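4. Setting up a match for live scoring

This section covers entering a match, loading the squads and starting the clock in Wellirska. It assumes you have already created your club account (section 2) and paired the touchline tablet (section 3).

Creating the match

1. Open Wellirska and tap Fixtures, then New Match.

2. Enter the home and away teams. If the opponent is not in your list, tap Add Team and type the name as it should appear on the scoreboard. Names longer than 10 characters are shortened on the small display.

3. Choose the competition. League matches use the half length set by your league. For a friendly, enter the half length yourself.

4. Set the kickoff time and tap Save.

Note: You can change the kickoff time at any point before the clock starts. Once it is running, the time is locked and can only be edited from the match report.

Loading the squads

5. Tap the home team, then Squad. Players from your last match are loaded automatically.

6. Check shirt numbers against the team sheet. Two players on the same team cannot share a number. If they do, both rows turn red and Save is grayed out.

7. Mark the goalkeeper and the captain. Hold down on a name to open the menu.

8. Repeat for the away team. If you only have a paper sheet, you can enter numbers now and add names later.

Caution: Do not delete a player who has already appeared this season. Goals and cards recorded for that player will be removed from the season table. Set the player to Inactive instead.

Starting and stopping the clock

9. Tap Start when the referee blows for kickoff. The tablet vibrates once.

10. To record a goal, tap the team, then the scorer. The minute is filled in for you. A goal scored at 42:15 is shown as minute 43 - this is normal and matches the way league reports are written.

11. At halftime tap End Half. Stoppage time is saved separately.
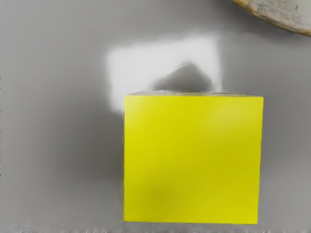 Figure 4-2. Yellow cube, front face.

12. At the final whistle tap End Match and confirm the score. The report is sent to everyone on your club's mailing list.

Note: If the tablet loses its connection, keep scoring as usual. Events are stored on the tablet and sent when the signal returns. Leave the app open until the cloud icon stops blinking.

For correcting a goal given to the wrong player, see section 5.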